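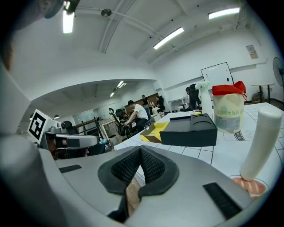

Angelica Dalisay would like it known that she never asked for less to do, she asked for less of the same thing. She said so when we first talked in the kitchen about what to put in this month's newsletter, and she has reminded me since, so I am putting it near the top where she can find it.

We had been talking about the tidying work, which many of you upstairs know only as a line on the project plan. For anyone who joined us over the summer, the short version goes like this. Pitari is meant to be able to clear and set a table, put things back in boxes, and close a drawer without pushing it off the far side. It learns by copying people, so for a good part of the week a few of our own colleagues do the tidying with hand-held grippers while cameras record it. They pick up a bottle, they stand it on its spot on the mat, they let go, and then they do the same with a cup or a box or a handful of toy blocks. When a batch is finished it goes off to be checked and labeled, and after that the training team gets it.

I'll admit I had always imagined this as the restful end of the building (sorry, everyone!). Then Angelica handed me a pair of grippers and asked me to close the drawer. It took me 5 tries, and on one of them I shut it so firmly that the whole box went traveling across the mat. You lose all the feeling in your fingertips, and you find out how much you were relying on it. The people who are good at this have a slow, even way of moving that I could have watched all afternoon, and they can tell you which objects like to be approached from the side and which from above.

What has changed this fall is the part that comes after. Until recently, whoever did the recording also sat down later and went through every clip, marking the start and the end of each grasp and noting the ones that had to be thrown out. Angelica says it used to eat up some 40 percent of her week, and that it was the part she took home in her eyes. Now Tomallow, the checking program that came in at the end of the summer, does the first pass. It marks the grasps, flags whatever it isn't sure about, and leaves a person to look at the flagged ones only.

You would think everybody would be delighted, and mostly they are. But I promised to write down the other side too. When the clips went away, so did a good deal of sitting down. A day that used to be half desk and half mat turned into nearly all mat, and arms and shoulders noticed before anyone in planning did. Benedito Figueiredo kept a note of his own sore days through the first weeks and brought it to the team meeting, which I thought was a very sensible thing to do, and the rota was changed because of it. Recording is now done in blocks of 2 hours at most, and after each block you move on to something else, whether that is reviewing, setting out new objects, or helping the training team work out why the arm did what it did.
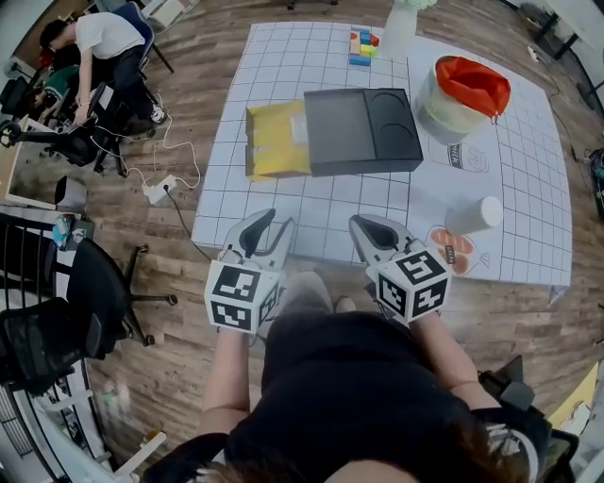 Drawer box, blocks and cup on the mat, with both grippers in hand.

That last item on the rota is the one people talk about most. Before, the folks who recorded hardly ever met the folks who trained. Now they sit in together, and it has been good for both sides. Benedito was the one who pointed out that all of us reach for a drawer from the same direction when we're tired, and that the recordings were full of it. The training team had been puzzling over that for a while! There is now a short list of deliberate variations for every session, written by the people who do the recording, and Benedito looks after it.

There are still worries, and it would be odd if there weren't. Someone asked me quite plainly whether we are teaching a machine to do the very job we're doing. I took the question to the planning meeting, and the answer I came back with is that recording is staffed at its present level until the end of next year, and that new objects and new rooms will keep needing people. I know that isn't the same as forever, and I said I would pass that on as well. If you have a question you'd like put in the same plain way, send it to me and I'll carry it in, with or without your name.

A few practical bits before I let you go. Four places are open for people from other teams who want to try a recording block, no experience needed, and Angelica will show you how to hold the grippers so you don't embarrass yourself quite as badly as I did. Please sign up by 12th October on the sheet outside the Canetti room. Wear shoes you can stand in. And if you borrow a chair from down there, do bring it back - people need them between blocks now more than they used to.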